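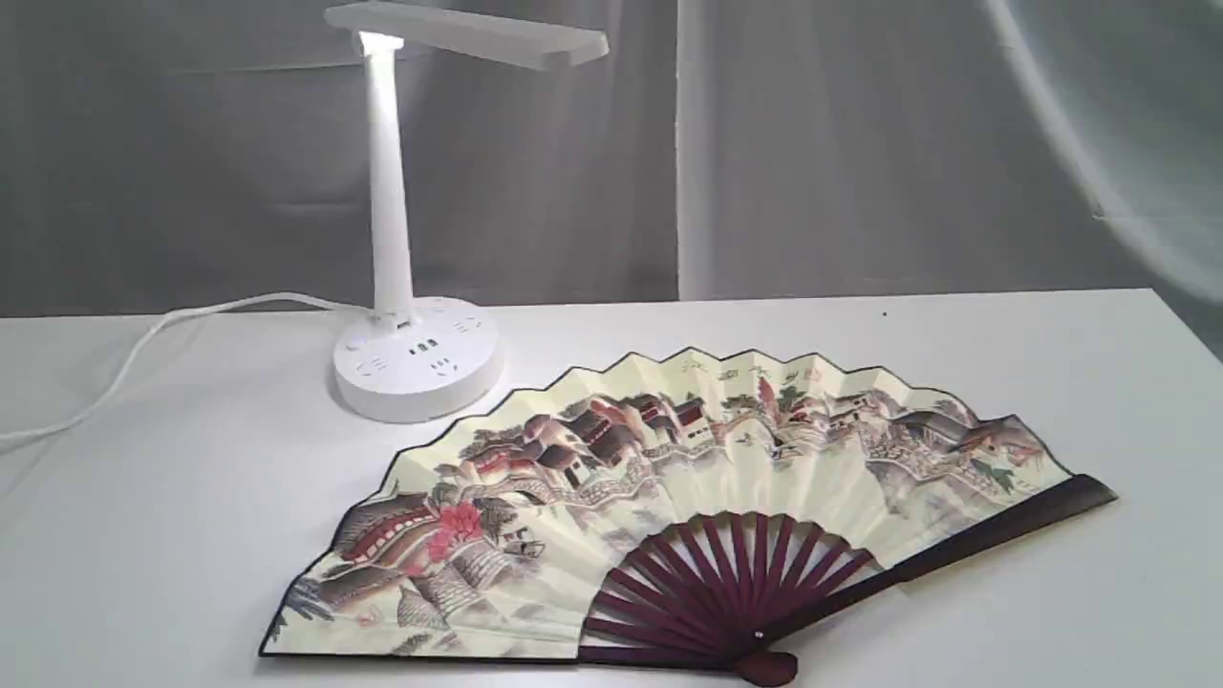 El tren nocturno a Platberg sale en octubre con la mitad de los compartimentos vacíos, y por eso la dueña de la pensión Brullo lo recomienda a las familias. «En verano no hay quien duerma», dice. En sus habitaciones deja un abanico plegable sobre la mesa, junto a una lámpara blanca cuya base sirve también de regleta. «Los niños llegan con todo sin batería».

Para quien viaje con menores aconseja quedarse 2 noches y subir a pie al mirador de Stutau, a 1270 metros. «Con los míos tardé más de lo previsto, pero volvería mañana». El desayuno se sirve hasta las 10.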